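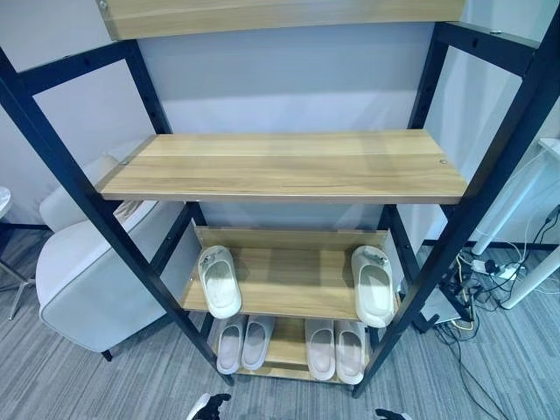
Submitted by Aigars Lapiņa, Farkholm House
Progress report, May 2019

The entrance work paid for under the Paju grant is mostly done. The shoe rack is up and in use. It has black metal side frames with a row of holes in the uprights, so shelf heights can be changed later, and wood-grain shelves screwed to the frames. The one shelf with a raised board at the back was kept, and we may ask for the same on the others.

House slippers are stored on the lower levels, toes to the back. The middle shelf is being left free for visitors' outdoor shoes. We had planned a closed cabinet from Zallow, but the quote came to 665 and did not include delivery. The open rack cost less and the difference went toward the carpet.
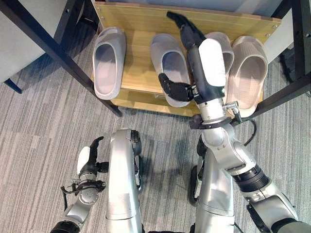 The gray striped carpet replaces the mat that residents had complained about. It runs up to the rack and is vacuumed with the rest of the ground floor.

Still open: labels for the shelves, and a second rack for the Dolulari side entrance, which serves 17 rooms. Pairs still get split up and put back in the wrong place, so the labels come first. I have set aside 40 for them. The second rack will be ordered once the side door has been repainted, and I expect to report on it in October.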